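Re: [cineclub] Copia de "Las de Grikdale" para el pase de mayo
De: Estrella Bermúdez
Para: lista cineclub
Fecha: miércoles, 23 de febrero de 2022

Hola a todas y todos,

contesto deprisa que entro a trabajar en nada y luego ya no miro el correo hasta la noche. Voy por partes, citando lo de Pai.

> El lunes hablé con la distribuidora (Prindmont) y me dicen que la copia
> de "Las de Grikdale" que nos pueden mandar en mayo es la de 96 minutos,
> la que fue a festivales. La otra, la larga, dicen que no está en
> circulación. ¿La pedimos igual o esperamos?

Pedirla. Ya. La larga yo la vi en un pase de trabajo hace tiempo y no es para tanto, la verdad. Tiene más metraje del pueblo y una secuencia en el molino que está bien, pero la relación entre las dos protagonistas está entera en la corta. Lo que se pierde es sobre todo la tía, que en la larga tiene un monólogo. Una pena por la actriz pero la peli respira mejor. Si esperamos a la larga nos plantamos en otoño sin nada.

Ojo con los subtítulos. Que nos confirmen por escrito que vienen en castellano e incrustados. La última vez nos llegó el archivo suelto con otro nombre y el proyector no lo leía, y media sala pensando que era un silencio de autor.

> También pregunto si la presentamos como "cine histórico" o dentro del
> ciclo LGTB+. A mí me chirría un poco meterla en el ciclo porque pasa en
> 1873 y ninguna de las dos usa ninguna palabra para lo suyo. No sé si le
> hacemos un favor o la encasillamos.

Aquí no estoy de acuerdo, Pai, y lo digo con cariño. Que no usen la palabra es justo de lo que va la película. La guionista lleva años escribiendo sobre esto y lo cuenta en el dosier de prensa: quería dos mujeres que se organizan la vida juntas sin tener a mano un nombre para decirlo, y que el espectador se lo ponga o no se lo ponga. Si la sacamos del ciclo parece que nos da apuro. Si la dejamos solo ahí, pues se la pierde el público de los jueves que viene por la época y los vestidos. Yo la pondría en el ciclo y en el texto de la hoja hablaría de las dos cosas. Lo escribo yo si queréis, me lo pedís con tiempo porfa.

Lo que sí quitaría es lo de "basada en hechos reales". No lo está. Está basada en unas cartas y de las cartas se conservan 3, el resto es inventado y la directora no lo esconde.

> Por último: Roltbridge pide 18 euros por el libreto encuadernado con el
> guion y las entrevistas. ¿Compramos alguno para la mesa?

Uno para consultar y ya. Caro me parece, pero lo he hojeado y la entrevista larga con la montadora merece la pena, explica por qué cortó el final donde lo cortó (yo sigo pensando que sobra el último plano, pero bueno, eso lo discutimos en el coloquio y no aqui que me enrollo).

Más cosas sueltas:

- El coloquio. Yo lo haría después y corto. Con una persona que abra y luego preguntas. La otra vez hubo tres intervenciones seguidas que eran conferencias y la gente se fue levantando. Puedo moderar si no hay nadie mas.

- El cartel. El que manda la distribuidora es el de las dos de espaldas en el trigo. A mí me aburre, hay cuarenta carteles así. En la carpeta de prensa hay otro con la mesa puesta y las dos sillas, mucho mejor. ¿Alguien puede preguntar si se puede usar?

- El corto de antes. Seguimos sin corto. Me mandaron un enlace a uno sobre una peluquería de barrio que está muy bien de actrices, peor de sonido. Lo reenvío esta noche con la contraseña. No lo paséis fuera de la lista.

- La música. Alguien preguntó el otro día si el tema de los créditos es de la época. No, es original, lo pone el dosier en la última página. Lo del violín en la boda sí es tradicional pero no encuentro de dónde.

- Yo ese día llego justa. Si alguien puede abrir la sala y probar el sonido antes, perfecto. Los altavoces de la derecha siguen haciendo el ruidito.

Y Pai, gracias por llamar tú a Prindmont, que a mí no me cogen nunca. Diles que sí a la de festivales y que manden la factura al correo del cineclub, no al mío.

Perdón por las erratas, voy con el móvil.

Estrella

Adjunto (1):
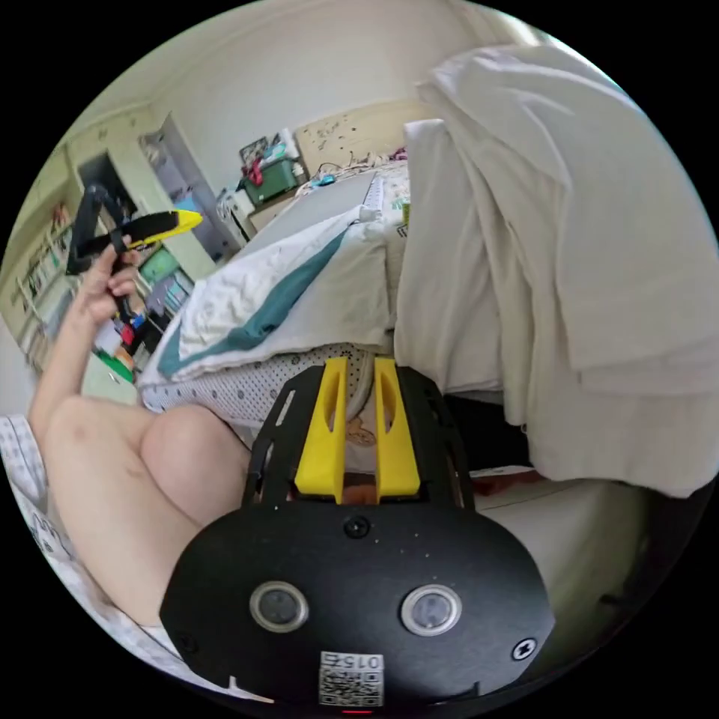
Pinza negra de mano con dedos amarillos, etiqueta 015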